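# The Second Budget

**What a two-armed robot cell costs after the robot has been paid for**

Most purchase requests for a two-armed manipulation cell are built around one number, the price of the arms. At Grisa, a contract testing lab that set up its first cell in July, that line took up most of the page. The rest of the request was a single entry marked "accessories." By the time the cell was running, the accessories entry had been split into 14 lines and revised twice.

The lab's experience is common enough that the planning group at Rønning, which helps small firms specify automation equipment, now asks clients to write two budgets. The first covers what arrives on the pallet. The second covers everything needed before the machine can do a full day of useful work, and everything it uses up after that.

## Hands

Hands are the first place where estimates go wrong. A two-finger gripper is cheap, sturdy and easy to replace. A hand with jointed fingers costs more to buy and much more to keep. Fingertips wear. Tendons stretch or gears pick up play, depending on the design. A supplier may quote a long service life for the palm and a short one for the fingers, and only the first figure makes it into the brochure.

Rønning's advice is to price a spare hand at the same time as the first pair. Left and right hands are usually not interchangeable, so one spare covers half the risk. Grisa bought none, lost the use of a thumb in the fifth week, and waited 2 weeks for the part. The arms sat idle, and the floor space and staff time were paid for anyway.

## Cables, power and floor

A bench drawing shows the arms and the table. It rarely shows the controllers, power supplies, network switch and emergency stop, or the cable that ties them together. These need space, and they need it close to the base. Buyers should ask the supplier for the minimum bend radius of each cable and the longest run allowed between controller and arm, then mark both on the floor plan before ordering furniture.

Cable covers and wall brackets belong in the request as well. They cost little next to an arm, but they tend to be left out, and then they are bought one at a time from petty cash with no record.

## The work surface and what goes on it

The table is often the cheapest item in the cell and the one most often replaced. Height matters most. If it is wrong, the arms work near the ends of their reach and lose both strength and accuracy. An adjustable frame is worth the extra money in a first installation, when the mounting height is still a guess.

The covering matters too. A hard, glossy top throws glare back at the cameras and lets round items roll. Felt is dull and has some grip, and a single dark color makes objects easier to separate from the background. It also collects lint and has to be changed, so it should be budgeted by the roll.
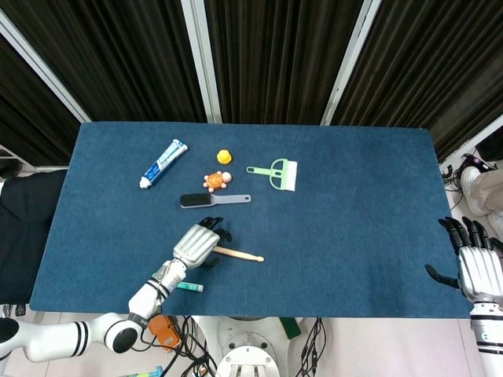 Test objects need their own line. Grisa began with household goods: brushes, small toys, markers, a toothpaste tube. Cheap items of this kind vary in shape and stiffness, and the variety is what the lab is paying for. The trouble comes with repeat orders. A store changes its stock, the same brush comes back with a different handle, and results from one month no longer compare with the next. The lab now buys in bulk at the start of each project. Its current store holds 708 objects, logged by batch, and the budget allows for 200 replacements a year.

## People

Sisia, a leasing firm that finances cells of this type, asks applicants for one more figure before it will approve a contract: operator hours per robot hour. For new sites the ratio is seldom below one. Someone has to lay out the objects, reset the table after each run, watch the arms and log faults. A request that shows a robot working alone from the first day is normally sent back.

Training should be costed for at least two people at each site. Suppliers often include one seat with the purchase and charge for the next, and the price is easier to settle before the order is signed.

## Lease or buy

Leasing suits buyers who expect to change hands or arms before the equipment is written off. The monthly cost is higher over the full term, but spares and service can be folded into the contract. The wording needs care. Some leases treat fingers as consumables and exclude them.

Jarkik, a packaging firm planning two cells for next year, has settled on a split. It will buy the tables, frames and power equipment outright and lease the arms and hands together under one service agreement. The object store will be charged to each project as it is used.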